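What I learned from one year of keeping a word notebook

I moved to Zitetbridge two years ago with school English, which I thought was good. On my first morning the woman in the bakery asked me "Are you all right there?" and I answered that yes, I was healthy, thank you. She only wanted to know which bread I wished to buy.

After this I bought a small notebook with a green cover, and I decided to write down every word or expression that I did not understand. In August it was one year, so I sat down to look at what I have collected.

How I write the words

In the beginning I wrote only the word and the translation. It did not work well for me. I could read a page in the evening and the next day remember almost 5 words from it, and never the useful ones.

Now I write the whole sentence as I heard it, and the place where I heard it. "It's chucking it down", bus stop. "I'm not fussed", at the dentist. "Give it a rub with a damp cloth", the man in the hardware shop. When I see the place again, the sentence comes back with the voice of the person, and I find this a great help.

I write by hand. I tried an application called Plusach for a few weeks, and it has nice colours, but it sent me so many reminders that I began to feel guilty at breakfast. I removed it and went back to the pen.

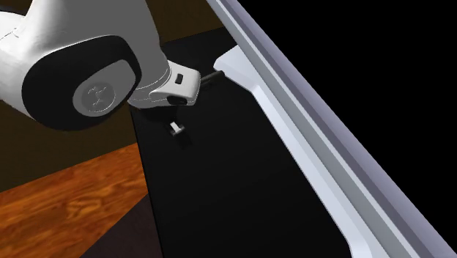
The words I still cannot use

There are 73 expressions in the notebook with a small question mark beside them. I understand them when other people say them, but I do not dare to say them myself. "Quite" is the worst. My neighbour said my soup was quite good, and I still do not know if she liked it.

Another difficult one is "we must have you over for dinner". In my country, if you say this, you also say the day. I waited three weeks before I understood that I could stop waiting.

Reading in the evening

My other habit is to read local things: the library leaflet, the notices at the swimming pool, the free paper from Sulum, which is the next town along the river. The articles are short and the words repeat themselves. There was a long quarrel in the letters page over a hedge, and from it I learned "overgrown", "eyesore" and "with all due respect".

The notebook has now a little more than 2000 entries and eleven empty pages. I have already bought the next one, this time with lines, as my handwriting goes uphill without them.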